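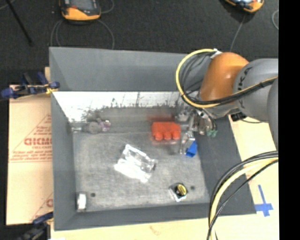
The gray bin at the Nukwood sorting room, Fleltberg.

Toys in, toys out: a quick talk at Nukwood

February 2, 2026

Nukwood takes in secondhand toys and household odds and ends, checks them, packs them and sends them out again. The sorting room is behind the Gilbert building, up a ramp, door sticks. We had 25 minutes with the woman who runs the floor. She asked to go without a name. Fine by us.

First thing she wanted to talk about was bins. Not toys. Bins.

"Sloped sides," she said. "I went on about it for a year. With a straight box everything small goes to the corners and you're fishing. With a slope it ends up on the floor of the bin, in the middle, mostly."

The floors get scuffed. The back walls get streaky. She doesn't care much. They wipe them at the end of a shift, and the marks that don't come off stay.

"People see a scuffed bin and think dirty. It's clean. It's just old."

Why gray?

"Because the stuff isn't. You put something red or orange in there, you see it from across the room. We had blue bins before. Awful. Half of what we get is blue."

Last month 618 pieces came through, she had the number on a sticky note on her monitor. Most of it chunky plastic, wood blocks, bath things. Chunky is good. Chunky doesn't get lost. Puzzles are the worst, she said, and then said it again on the way out.

The rule is one bin, one kind of thing, and nobody tips a bin into another bin. She was firm on that.

"You tip, you've lost track of what's been looked at. Then it's all got to be looked at again. We did that in May and I'm still annoyed."

Checked pieces go on the Unard shelving, which is named after the shop it came out of when it closed. It cost them $50 and a van trip. Two of the shelves bow in the middle so only soft toys go there. Labels are masking tape and marker. There was a label printer once, it ate its tape, its in a drawer now.

We asked what a person at home could take from all this, somebody with a living room full of the stuff.

"Wide bin, no lid. Kids won't do lids. I won't do lids. And don't fill it, leave it so you can see the bottom when you look in. If you cant see the bottom get another bin or get rid of something."

And if it's still a mess?

"Then it's a mess. Bring some of it to us."

Phone rang, delivery at the ramp, and she was off. Drop-offs are at the side door in Fleltberg. Bagged please, puzzles taped shut.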